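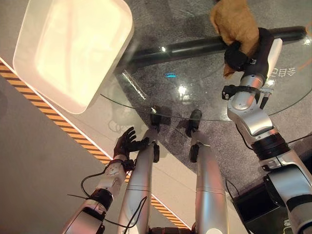
Speaker notes – "Letting go of the toy box"
Evening talk, Dedside library, November

Welcome everyone, give people a minute to find a chair and get their coats off. Thank the library for the room and the coffee. Mention that the restrooms are down the hall past the large print books, since I forgot last time and someone had to ask in the middle of my best story.

Start with my mother's attic. Take your time with this one. When we cleared the house I found every stuffed animal I had ever owned, in bags, in order of age, with the smallest at the back under the eaves. I sat down on a rolled-up carpet and didn't do another thing that afternoon. Ask the room: who here has a bag like that somewhere? Wait for hands. Let a couple of people tell theirs if they want to – this is usually where the evening warms up.

Then the big number. When I finally went through our own house, I wrote down every toy, and the list came to 1,812. Pause. Yes, I counted the building bricks as one. People laugh here, let them.

Next slide. How I sort now:
Start with one shelf, never a whole room. I set the kitchen timer for 6 minutes and stop when it rings, even if I'm enjoying myself.
Let the children choose first. They are much tougher than we are! My youngest gave away a castle without blinking, and I was the one who went out to the car to have another look at it.
Broken things go straight out. Puzzles get one chance: put it together at the table, and if there's a hole in the sky, goodbye.
Soft toys go last. Everybody is tired by then, but you've had some practice.

Where things can go. Itomis takes clean soft toys at the side door, mornings only. Bimutness will take board games if all the pieces are there, and they do check. The Mustonen shop is good for wooden trains and dollhouse furniture. Addresses are on the handout. (Bring more handouts, we ran out.)

Slow down for the part about keeping. I kept six. I'm not going to tell anyone what the right number is, and a friend of mine kept one single rabbit and is perfectly happy. Mine sit on the bookcase in the hall and I say good morning to them, which my husband has learned to live with.

If there's time, the story of the bear on the bus. If not, skip to washing: cold water, inside a pillowcase, dry flat on a towel and turn it over before bed.

Questions. Someone always asks about grandparents who keep buying more. Suggest a day out or a library card, and say it kindly, there may be grandparents in the front row.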